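Tredarville: Live at the Haslinger (Standness, DVD and 2-LP)

Posted April 24, 2024

Tredarville have been a hard band to recommend on the strength of their records. The studio albums are fine, and a couple of the songs on them are better than fine, but the playing is careful and the guitars are mixed as if someone was worried about the neighbors. People who have seen them in a room tend to talk about a different band. So a live release has been overdue for years, and Standness has finally put one out, on DVD and double vinyl, from a December night at the Haslinger.

I have had both for a few weeks. I bought the vinyl and was sent the DVD. Most of what follows is about the DVD, since that is where the full show is.

The band first, for anyone new. Ottilie Kofler sings and plays guitar, mostly slide. Mirjam Gasser is on organ and electric piano. Verena Holzer plays bass and Leopold Rüegg plays drums. They work in the area where electric blues and roadhouse rock overlap, with a few slow ballads that owe more to country. They do not jam much. The longest number on the disc is nine minutes, and it earns it. Most of the others are done in under five.

The set opens with "Salt on the Step," which was the last song on their debut and sounded like an afterthought there. Played at this tempo it is a proper opener. Rüegg comes in on his own, Holzer joins him, and they hold the groove for a good while before Kofler hits her first chord. She doesn't sing until the crowd has more or less settled, and then she sings the first verse quietly, close to the microphone. The second verse is where the volume arrives. It is a simple trick and I have watched it several times.

"Gravel Pit" and "Your Brother's Truck" follow without a break. These are the two songs most people will know, and the band seems to want them out of the way early. "Your Brother's Truck" is a little fast. Kofler has to bite off the ends of lines in the chorus to keep up, and the slide solo is shorter than the one on the record. I would have liked it slower, though the crowd clearly didn't mind.

After that things improve and stay that way for most of an hour. "Low Field" is the first of the ballads and Gasser plays the whole introduction alone. Her organ sound on the studio albums was thin. On this disc it has some weight in the low end and you can hear the speaker turning when she slows it down. Holzer doesn't come in until the second chorus. It is the best performance on the disc and probably the best thing they have released.

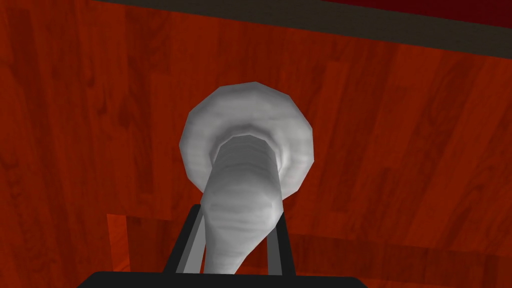

"Low Field" also shows what Mathias Mayrhofer did right with the sound. He mixed both formats, and the DVD has a stereo track and a surround track. The stereo track is the one to use. The vocals sit in the middle and a little forward, the guitar is slightly left, the organ is slightly right, and the drums sound like they are at the back of a medium-sized hall. You can pick out the bass on small speakers. The audience is present between songs and drops back during them, but not so far that it sounds faked. On the surround track the crowd noise in the rear channels is too loud, and during quiet passages you get individual conversations. One man talks through most of the introduction to "Low Field." In stereo he is barely there.

The middle of the set has three covers in a row. I won't list them, partly because finding out is half the fun and partly because one of them is a song I never need to hear again from anyone. It gets a decent arrangement with a half-time bridge, and Rüegg sings harmony on it, which I did not know he could do. The other two are less familiar and better. The second one is an old shuffle that Kofler plays in open tuning with the band keeping out of her way, and it has the best guitar tone of the night – rough, a bit nasal, just at the point where the amp starts to give.

A word on the guitar sound in general, as that was my main complaint about the studio work. It is fixed. The booklet says the amps were miked close and also from a few feet back, and that Mayrhofer used mostly the second set. Whatever he did, the guitar now has some air around it. When Kofler turns down for a verse you can hear the pick. When she turns up it doesn't flatten everything else. Anyone who passed on the second album over this should try again here.

The picture is less of a success. It's perfectly watchable, and the colors hold up on a big screen, but the editing is restless in the fast songs. There are times when Kofler is in the middle of a solo and we are looking at the back of Rüegg's head. In the slow songs the director calms down and the cameras stay put, and you can watch hands, which is what most people who buy this kind of disc want. There is a very good long shot of Gasser during "Low Field" that runs for almost the whole introduction. I wish the rest had been done like that. The lighting is mostly amber and blue and is kept simple.

There are no interviews dropped between the songs, thank goodness. The show plays from start to finish. Each song has its own chapter, and the menu is plain text that loads quickly. Subtitles are offered for the lyrics only, not for the talk between songs, and Kofler does talk a fair amount. She is dry and not always easy to hear, so that would have been useful.

The nine-minute number is "Tin Roof Sermon," near the end. It starts as a slow blues and picks up speed in stages, with a solo for each player. Holzer's is the surprise. She plays very little and leaves long gaps, and the hall goes quiet enough for you to hear someone put down a glass. Then Rüegg brings it back up. I am not fond of drum solos and this one is short. The ending is a bit of a mess – they seem to disagree about how many times to go around the last figure – and I'm glad it was left alone. Too many live records have been tidied up until there is no reason for them to be live.
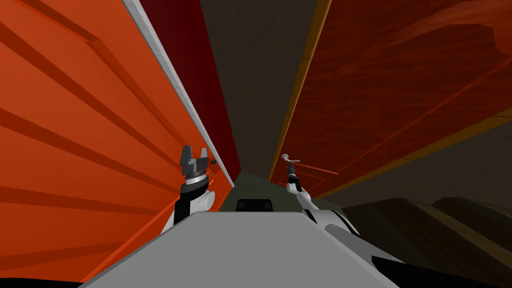

The encore is two songs. "Porch Light" is Kofler by herself with an acoustic, and it is pleasant and slightly too long. "Ferry Money" brings everybody back and ends the night loud. If you have seen them before you will know that they usually close with "Gravel Pit," so moving it up to second place and finishing on this one was a change. I think it was a good decision. "Ferry Money" has the bigger chorus and the crowd can sing it.

Extras on the DVD are thin. There is a soundcheck run-through of "Low Field" with a different ending, a short conversation with Kofler and Gasser about how the set list was put together, and a photo gallery I looked at once. The conversation is worth your time. Gasser explains that she had wanted to drop "Your Brother's Truck" altogether, and Kofler says, fairly cheerfully, that she was outvoted. The soundcheck clip is interesting mainly for people who play. You can see how Kofler sets up her slide guitar and hear what the room sounds like with no one in it.

The vinyl is a different matter and I have mixed feelings. It is well pressed. My copy is flat and quiet, with one light tick at the start of side three. The sleeve is heavy card with plain paper inners that I replaced. But the double LP runs to 58 minutes of music, and the full show is a good deal longer, so things had to go. What went was two of the three covers, "Porch Light" and all of the talk. I can live without "Porch Light." Losing the open-tuning shuffle is a real shame, and there was room for it. Side four is short enough that I got up thinking the record had skipped.

The running order was changed on the LPs too. "Low Field" now closes side two, which works well, and "Tin Roof Sermon" has a side nearly to itself. The fades between songs are a little abrupt. The mastering is good, though, with more low end than the DVD and slightly less on top, and "Ferry Money" sounds enormous. There is a download card inside, and the download has the full show in stereo, including the missing songs. That takes some of the sting out of it. It isn't mentioned on the outside of the package, so plenty of people may not know.

There is no CD. Standness says on its website that one is not planned. I know several people who would have bought it for the car.

On price, the DVD is reasonable and the vinyl is about what you'd expect to pay for a double now. If you only want one, get the DVD. You get the whole night in the right order, and the stereo track is good enough that you can leave the screen off. If you have a turntable and already like the band, the LPs are nice to have, and with the download you won't miss anything.

For those who follow such things, the booklet has full credits and a short essay about the hall. It also lists the gear, down to string gauges and the make of Kofler's slide, a glass one by Fitex. The essay is fine. The type is small and printed gray on dark green, and I had to take it to the window to read it.

Sound (stereo): very good
Sound (surround): fair
Picture: good, editing aside
Extras: thin
Vinyl pressing: very good, but incomplete

Tredarville are back on the road in December, with a few of the smaller rooms added that they skipped last time. Dates are on the band's site. The Haslinger isn't among them.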